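The bottom of the odds and ends tub

I said I'd get to the tub by the end of summer and it's now the fourth of never, so on with it. 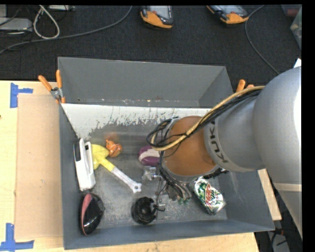
Mehrangiz Azimi commented on the last post that the trick with a junk tub is to tip the whole lot out on an old sheet and only put back what you could name to a stranger. Anything you'd have to call "that thingy" goes. I've been turning that over all week, Mehrangiz, and I reckon it's a good rule, but it would have cost me half my favourite stuff!

I like a metal bin for this kind of thing. Plastic tubs go brittle out in the shed (I've had two split on me, both full, both over my foot) and a cardboard box lasts until the first wet week. Metal just gets uglier. The white stuff on the inside of this one is flaking off in great ragged bits and the floor's scuffed cloudy, and I did think about giving it a rub back and a lick of paint, then remembered it's a bin for junk and had a cup of tea instead.

So what lives in an odds and ends tub? In our house it's whatever doesn't belong in the toolbox and doesn't belong in the kitchen drawer. Things like the yellow and whitish one with the forked end, like a wrench, which I can never decide about. Is it a tool? It's tool-shaped. Does it go with the tools? Afshin says yes and I say it would only get buried under the sockets, so back in the tub it goes every time. The long white plastic one with the black panel is another. It doesn't stack with anything and it's the wrong length for every drawer we own - I measured, because I'm that sort of person now.

Mum's system was jars. She had 23 of them along the laundry shelf, every one labelled in her good handwriting, and she could put her hand on a picture hook in the dark. I tried jars when we moved in and lasted until September. The trouble is that jars suit small things, and my odds and ends are mostly awkward, bulky and bent in the middle.

Where I've landed is this: one tub, one layer deep. If I can't see the floor of it between the bits, something has to go. Big awkward stuff stands up along the sides, flat stuff goes down in the middle, and batteries aren't allowed in at all after what happened to my good torch. Elaheh swears by dividers and has offered me her spare set, and I might take her up on it, though I suspect I'd just end up with a "misc" section the size of the tub.

Next job is the shelf over the washing machine. There are two tins of paint up there from the old place and a bag of curtain rings, and we don't even have curtains in this house, it's all blinds.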